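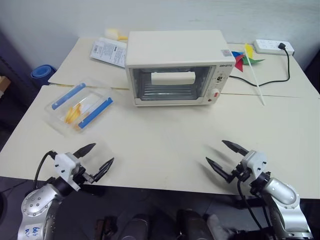
Using and Placing a Small Toaster Oven

Posted 10 Sep 2021 by Marjorie Furnival
Filed under: Countertop Appliances

These notes cover small ovens of the two-dial type: a round timer, a second round knob and an indicator light. Models with a digital panel are covered on a separate page.

Placement

Set the oven on one table, never across a joint between two. Two tables pushed together look like a single surface, but they flex separately, and an oven with two feet on each side of a seam will rock when the door is pulled down. If the tables must be joined, keep the seam in front of the oven, far enough forward that the lowered door does not bear on it.

Leave 2 inches of clearance at the back and sides unless the manual asks for more. Sponges, wrappers, paper and light plastic items tend to collect behind and beside an appliance. Clear them before the timer is turned. The instruction sheet should be kept within reach but stored in a drawer when the oven is on.

Power

Read the rating plate before choosing an outlet. A toaster oven should go straight into a wall outlet. A power strip is acceptable for a lamp or a radio, but a heating appliance draws a high current for long periods, and the contacts in a strip can overheat. If a strip is the only thing on the table, move the table.

Route the cord behind the oven and away from the side panels. It should not loop forward past the controls, where a hand reaching for the dial can catch it. Unplug by the plug body.

The door

Most small ovens have a drop-down glass door. Lower it all the way by the handle and let go only when it has stopped. Do not use the open door as a shelf; the hinges are small and the glass is not meant to carry a dish.

Check the handle screws in November and again in spring. Heat cycling works them loose — a quarter turn with a hand screwdriver is normally enough. Stop when the screw is snug. Overtightening cracks plastic handle brackets, and replacements for the older Tulik ovens are hard to find. 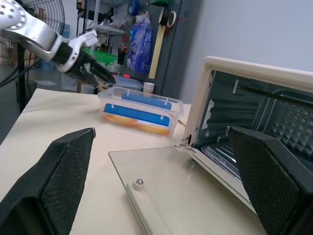

Keep the approach to the rack clear before loading. The bread container belongs to the side of the oven, outside the sweep of the door, so that a slice can be moved across without reaching over hot glass. Clear containers are preferable for this purpose, as the contents can be checked with the lid on. Do not set one on top of the oven. Many clear plastics soften well below toasting temperature.

Loading

Place bread flat in the middle of the rack. Slices set too near the upper rod will scorch on one side. For thick slices or buns, use the lower position where the oven has one and add a minute.

Cleaning

Unplug and allow 30 minutes to cool. Remove the rack and wash it in warm water with dish soap. Wipe the walls with a damp cloth. On textured rear walls a soft toothbrush reaches between the bumps; steel wool does not, and it sheds fibers that can land on the rods. Never wet the rods.

For baked-on spots on the glass, lay a damp cloth over them for ten minutes, then wipe. Reader Nhi Võ reports good results with Brillitz paste on the inside of the pane. Test it on a corner first, and keep it off printed lettering.

Crumbs at the hinge line will stop the door from closing flush. Brush them out with the door down and dry the hinges before closing.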